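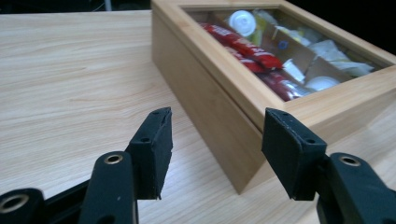

Does a hand-held gripper need a risk assessment when there is no powered arm behind it? Under the revised practice note it needs a short one, covering the operator's hand, the moving joints and whatever is being picked up.

The note, issued on 18 December 2022 by the Nerkel working group on handling equipment, replaces a two-page guidance sheet that dealt only with fixed arms. It extends the same rules to hand-held tools used for recording grasps, for operator training and for trial handling before a task is passed to an automatic cell. It applies to member sites from February.

The main change concerns pads. Sites must now record the pad material, the fitting date and the condition of the contact face for each gripper in use. Foam-faced pads are to be inspected after every 300 closing cycles, or at the start of each shift if that comes sooner. Light scuffing and dust may be cleaned off and noted. A pad that has lifted from its backing, or that sheds material on to the work, has to be changed before the tool is used again.

Pads must be changed in pairs. The earlier sheet allowed a single pad to be replaced, and several sites reported that a new face working against an old one caused light items to turn in the grip.

"The joint and the pad wear at different rates, and the old form had one box for both," said Ravindran Bhat, who edited the note. "An inspector could not tell from the record which part had been looked at."

Glazed and lidded containers have a section to themselves. Where a container has a glass panel, the gripper may not be closed across the glass, and the approach must be made to the frame or to a solid side. Containers with loose dividers must be handled level. If the contents have shifted, the trial is marked void and the container is reset by hand with the tool put down. Reflections from glass must be noted on the trial sheet where a camera is used to judge position.

Opening width is also covered. The jaws should open at least 6 mm wider than the part of the object to be held, measured at the pad faces. The working group had considered a larger clearance but dropped it after comments that it would rule out compact tools on small goods.

Two firms took part in the consultation trials. Otero ran the inspection schedule on its training benches, and Varghese applied the container rules to mixed packets and sachets. Both asked for a shorter daily form. The final version has seven entries, four of which can be carried over from the previous shift if nothing has changed – the pad condition, the joint check and the operator's initials cannot.

The note does not set a limit on grip force for hand-held tools. Bhat said that the force varied too much between operators for a single figure to be useful, and that the matter had been passed to the measurement subgroup at Iltelitz. Until that work is finished, sites are asked to keep their own limits for fragile goods and to attach them to the risk assessment.

Existing tools do not have to be altered. A gripper without a serial number may stay in use provided it is given a site mark on a part that is not routinely replaced. Marks on the pads themselves will not be accepted. Records are to be kept for as long as the tool remains in service, and must go with it if it is moved to another site.

Contact the newsdesk | © Nerkel 2022 | Back to top

Search this site Enter keyword Go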